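Clunent Community Help
Boards > Simulation and Manipulation > Faults and Unexpected Behavior

Gripper reports a successful grasp when the object has been dropped

Posted by drummond_lab_support
Status: Open
Tags: grasp check, false positive, tabletop tasks, Urno

Our group maintains a set of simulated household tasks for a Franka arm with a two-finger gripper. The tasks are built in Clovano and the grasp planner is Urno. We are seeking advice on a fault that was discovered during a review of our July batch.

The batch consisted of 847 attempts. Every attempt ends with an automatic grasp check, which records either "held" or "not held." On review, over 200 attempts marked "held" were found to end with the object on the floor or back on the table. The check had passed, the episode had closed without an error, and the results had already been forwarded to a second team for training purposes.

The fault is not spread evenly. Attempts with the gray cup are nearly always recorded correctly. The fingers close on the rim and side, the cup is lifted, and the reported finger opening agrees with the thickness of the part being held.

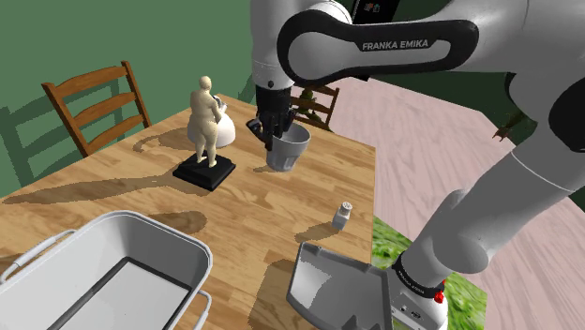 What we have already ruled out

The friction values were compared with the previous release and are unchanged. The closing force was raised in two stages, with no improvement in the false reports. The controller log contains no dropped commands. We also replayed a selection of the failed attempts on a second workstation and obtained the same outcome.

The funnel accounts for most of the incorrect records. It is a white, faceted model with a wide mouth and a cylindrical stem, and it frequently comes to rest on its side on the wooden floor, which places the rim in a difficult position for the fingers. The check is evaluated once, at the moment the fingers stop moving.
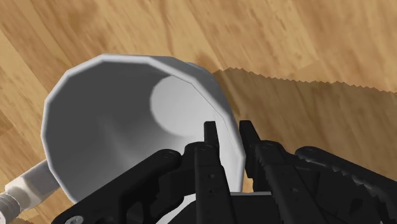 In several attempts the fingers stopped with an opening that was plausible for a thin wall, and the check accepted the value. When the arm then rose, the funnel stayed where it was. We would like to know whether this is a known limitation of the Urno check, and whether the affected records can be corrected without running the entire batch again.

3 replies

Reply from clovano_forum_guide

The behavior you describe is consistent with the default settings. The default check examines finger opening only. It does not confirm that both fingers are in contact with the same object, nor does it confirm that the object has moved with the hand. A finger that is blocked by the outside of a wall will stop early, and the check will treat this as a grasp.

We recommend the following changes.

Require contact on both inner finger surfaces, and require that both contacts belong to the target object. A contact on the back or side of a finger should not be counted.

Repeat the check after the lift. Raise the hand by 4 centimeters, hold for 2 seconds, and compare the position of the object relative to the hand before and after. If the object has shifted beyond your tolerance, record the attempt as "not held."

Review the collision shape of the funnel. A visual model with an open mouth may be paired with a closed collision shape, in which case the fingers will stop against a surface that does not appear in the rendered view. Please enable the collision display and confirm that the mouth is open there as well.

With regard to the existing records, a full rerun should not be necessary if object poses were saved. The relative position test can be applied to the stored poses. The second team should be advised to suspend use of the batch until this has been completed.

Reply from gripper_queries

We had the same trouble with a bowl. Lowering the closing speed resolved it for us. I did not look into the cause.

Reply from urno_user_group

The suggestion above regarding closing speed should be treated with caution. A lower speed may reduce the number of false reports, but the check itself remains unchanged and will continue to accept a blocked finger.

I would add one point on safety. If the same check is used on a physical arm, a false "held" result can permit the arm to continue to a transfer motion while the object is loose in the work area. At our site, the transfer motion is locked until the check after the lift has passed. Any failure returns the arm to a stopped state, and an operator must clear it before work resumes.

Please post the result of the collision shape review when it is available. Other members use the same funnel model.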